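Home | Boats | Cars and Buggies | Electronics | Workshop Log | Forum

Workshop Log: Tenby airboat cuts out at three-quarter throttle
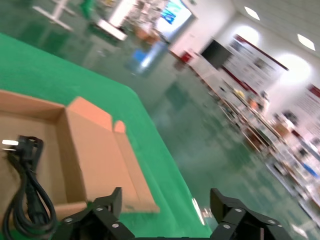
Cardboard box with a coiled black power cord in it, on the green table.

Status: Closed
Model: Tenby airboat, scratch-built from plan, foam and ply hull
Speed controller: Osamus brushless
Battery: Welleck three-cell, 3,000 mAh
Views: 3,474

Fault as reported

Boat runs normally at low and mid throttle. At three-quarter stick the motor stops dead, the rudders keep working, and power comes back once the stick is returned to zero. Happens on the water and on the stand. First noticed in May, second outing after the winter lay-up. No changes to the prop or motor over winter.

Step 1: Range and radio

Walked the transmitter down to the end of the driveway with the boat on the stand. Rudder servos followed the whole way. Swapped the throttle and rudder leads at the receiver to check the throttle channel, and it drove a servo through full travel without a twitch. Radio ruled out.

Step 2: Speed controller settings

The Osamus was set to the high cut-off voltage. Dropped it to medium and recalibrated the throttle end points. The cut-out moved up slightly on the stick but didn't go away. Put the setting back to high so as not to cook a pack while testing.

Step 3: Battery

Charged the Welleck pack and balanced it overnight. Resting voltage was even across all three cells. Under load at half throttle the whole pack sagged more than it should, but no single cell was behind the others. Borrowed a second pack of the same size from a clubmate. Same cut-out at the same stick position, so the pack is not the cause.

Step 4: Wiring

Wiggled everything at half throttle. Nothing. Ran the boat on the stand for up to 9 seconds at a time just below the cut-out point and felt along the leads after each run with the battery unplugged. The positive bullet connector between the battery lead and the controller was too hot to hold. The negative one was barely warm.

Pulled back the heat shrink. The solder joint was grey and grainy, and most of the strands were sitting on top of the solder instead of in it. There was green corrosion further up the wire, under the silicone.

Fix

Cut the lead back to clean copper, tinned it and fitted new connectors on both sides. Fresh heat shrink, with a smear of grease at the ends to keep spray out. Full throttle on the stand with no cut-out. Took it to the dam on Wednesday and ran two packs through it, flat out for most of the second. Connectors were lukewarm when it came in.

Closing note

The controller was doing its job. It saw the voltage drop across the bad joint and read it as a flat pack. Anyone with the same colour of corrosion under the insulation should cut back further than looks necessary.

Comments (3)

ditchrunner: Had this on a buggy and replaced the ESC twice before I looked at the plugs. Wish I'd read it first.

Brynjólfsdóttir: What gauge is the battery lead? The plan I have doesn't give one.

mudflat_rc: Dielectric grease or ordinary? My connectors go green every season and I'm only running in fresh water.

Share | Print | Back to Workshop Log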